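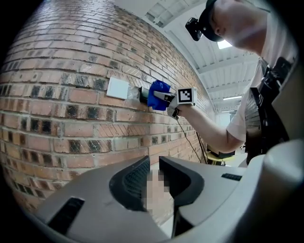

Contact Before Pose: Inside the Tultometti Planning Stack

Category: Robotics / Software & Controls

We use cookies to measure traffic and remember your settings. Accept | Manage preferences

13 February 2022

Wiping a wall is a poor fit for a position controller. The commanded path lies on the surface, the real surface lies a few millimeters off it, and the arm either loses contact or pushes until a joint limit trips. Corari's planning library, Tultometti, treats the job as a contact problem from the first line of the plan file.

The library learns its wiping motions from people. A demonstrator holds a gripper with a fiducial cube on it, presses a cloth to the wall, and moves. The tracker recovers the gripper pose from the marker faces. Everything after that is software.

Brick is the hard test. Mortar joints sit at a different depth from the brick faces, so a recorded stroke carries a ripple at the pitch of the courses. Early versions of the smoother removed the ripple and also removed the real corrections at the edges of obstacles. The current version fits a local surface first, then splits each pose into a component along the normal and a component in the tangent plane. Only the normal component is filtered, with a cutoff at 5 Hz.

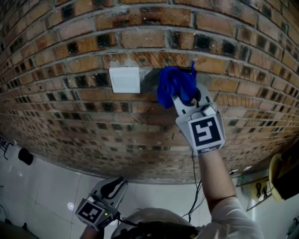

The tangent component is kept at full rate and passed to the segmenter, which cuts it into strokes wherever the direction reverses. Switch plates are handled as keep-out regions with a soft border. A stroke that enters the border is slowed, and its normal force target is cut to 40 percent of nominal.

Jinlong Yin maintains the segmenter and is blunt about its weak point. "It assumes you can see a marker," he says. "When the wrist rolls and every face turns away, we interpolate, and the interpolation is a guess. We flag those samples. The planner is not allowed to learn force from them."

The flagging is done by Cillus, a separate tool that checks each log before training. It compares marker pose against the head camera track and rejects any segment where the two disagree for more than 2000 milliseconds. The November test set held 1029 strokes after rejection.

At run time the planner emits a tangent path and a force target. A hybrid controller closes the force loop on the normal axis and leaves the other axes under impedance control. Gains are set per surface class in a text file. Yin would like them estimated online, and a branch exists, but it oscillates on rough mortar and has not been merged.

Related

Salian 2: a log viewer for multi-camera recordings
Tuning impedance gains without a force plate
Time sync errors and how to find them
Surface fitting from sparse contact points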